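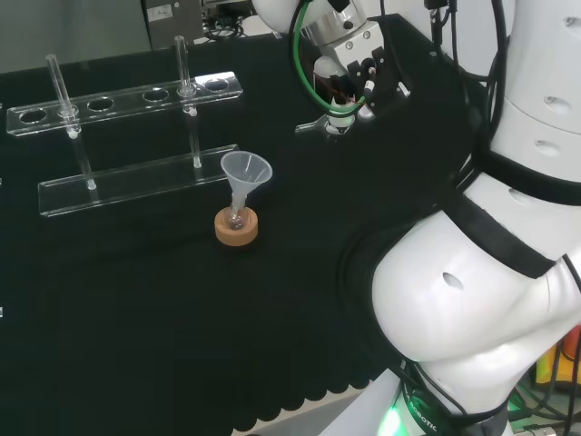

What is left for us to do once the arm has the bench? Mostly setting out, checking and writing things up, plus whatever it can't manage, which this month has been a fair bit.

I wrote that question on the back of a delivery slip at lunch and thought I'd better answer it in here. Long day. In at 7.30, out after six.

The Mekby order is 826 samples and they want it finished before the end of April. Two years ago that would have been three of us standing at the bench all day, swapping when our wrists got sore. Now it's two of us, and one is mostly at the computer. The third job wasn't cut exactly — she moved over to the Wulcombe site and they didn't fill the spot. I still notice it at morning tea. There's less talk. The radio's off too, as you have to be able to hear if the thing stops.

My wrists are better, I'll say that. I used to come home and not be able to open a jar. I don't miss the pouring. I do miss knowing where I was up to without looking at a screen.

Had the meeting with Werkico at two. They want us to go up to around 1,000 samples a week by winter. I asked who does the labels and the washing up at that rate, as neither of those is automated, and the answer was that it would be looked at. I've written that down with the time so I can bring it up again. Glassware is already the slow part. I spent most of this morning at the sink, and I'm on a technician's grade.

They also want me to do the Choi course, the one on setting up the programs. It's paid, and it comes with a small rise if I pass. I'm a bit nervous about it. I haven't sat a test since I was 24 and the coding side is all new to me. But if I don't do it, someone else will, and then I really will be the person who washes flasks.

Said I'd tell them by the end of the month. Leaning towards going.

Need to order more gloves, mediums. Car is booked in for its brakes, so I'm on the early bus tomorrow.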